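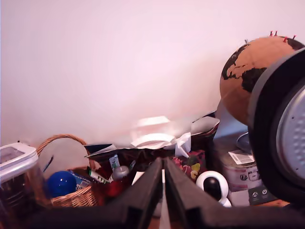

Clearing a Mixed Tabletop: What a Gripper Can and Cannot Do Yet

Search this site Enter keyword Go

Two-finger grippers now handle some sorting chores. Results depend mostly on the object.

Rigid items. A ball in a basket or a paint tin is a fair target if its width is less than the jaw opening. Check the weight first. The Schmieder jaw we use at the Holtgate shop is rated for up to 1000 grams.

Crumpled paper and plastic wrap. Still poor. Clear film is hard for depth cameras to read, and a loose heap has no fixed edge to grip. Bag it by hand before starting.

Fabric. Picking up is easy. Folding is slow and needs checking.

Baskets with arched handles. Turn the handle away from the approach side. Set closing force to 40 percent for wicker.

Round objects. A globe should be moved by its stand. Take out any map pins first and put them in a lidded box.

Wheels. Lay flat or chock. Do not lean one against lighter items.

For now, use the machine for single solid items and do the wrapping, cloth and small packets yourself.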